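Why Do Apples Turn Brown, and Can You Slow It Down?

Project report, Food Science elective
2 February 2019

How I got here

I picked apples because I eat one almost every day and I hate opening my lunch to find brown slices. My grandmother always squeezed lemon over hers. My roommate swears by salt water. I wanted to know which of them was right, and I also wanted a project I could do with stuff from the grocery store (the budget for this class is whatever is in my wallet).

When you cut an apple you break open a bunch of cells. Inside is an enzyme called polyphenol oxidase, or PPO, which is kept apart from other chemicals in the fruit called phenols. Once the cells are broken the two mix, oxygen from the air joins in, and you get brown pigments. It's the same basic thing that happens to a cut potato or a bruised banana. So to slow it down you can mess with the enzyme, or you can keep the oxygen away.

My question was simple: does lemon juice, salt water or plain water do the best job on apple slices left out at room temperature?

What I used

All my apples were red ones from the farm stand in Clinholm, bought on the same morning so they'd be the same age, or at least close to it. I used 21 slices, split evenly between the three treatments. I also left one extra apple whole, mostly so I could keep comparing the skin and remind myself what "fresh" looked like. The lemon juice was bottled. The salt water was half a teaspoon of table salt in a cup of tap water.

I tried hard to cut the slices the same thickness and I mostly failed. My knife isn't great and an apple is round, so what can you do! I threw out the really thin ones before I started.

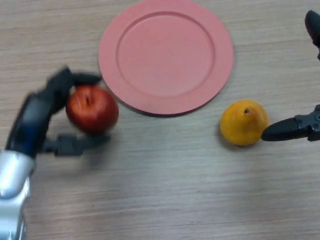
What I did

I dipped each slice for three minutes, let it drip over the sink, and laid it flat on white paper. Then I scored the color every half hour on a scale I made up, where 0 meant no browning I could see and 5 meant I wouldn't eat it unless somebody paid me. I kept going for two hours. I did all the scoring under the same kitchen light with the blinds closed, after a practice run in December when the sun moved and every slice suddenly looked golden.

What happened

Lemon juice won, and it wasn't close. Those slices were still pale at the end, with a little tan near the core. Salt water came in second and did better than I expected. You could taste it, though - kind of like eating an apple at the beach. Plain water was the worst of the bunch. The slices looked fine at the first check and then went downhill fast.

The lemon result makes sense from what I read. PPO doesn't work well in acid, and the vitamin C in lemon juice also reacts with the oxygen and turns some of the brown compounds back before they build up. Salt slows the enzyme too, just not as strongly. Plain water only keeps air off while the slice is under it.

What I would change

The big problem is that I didn't have a set of slices with no dip at all. I thought plain water would count as my control, and my instructor pointed out (very nicely) that it's a treatment too. I'd also want a second person scoring who doesn't know which slices are which. I really wanted lemon to win, and that could have leaned on my numbers a bit.

I'd also try different kinds of apples. Some are known for browning slower than others, and I only tested one. The Cevthorpe library had a good food chemistry textbook with a whole section on this, and I ran out of time before I got through it. I have it checked out again for next month.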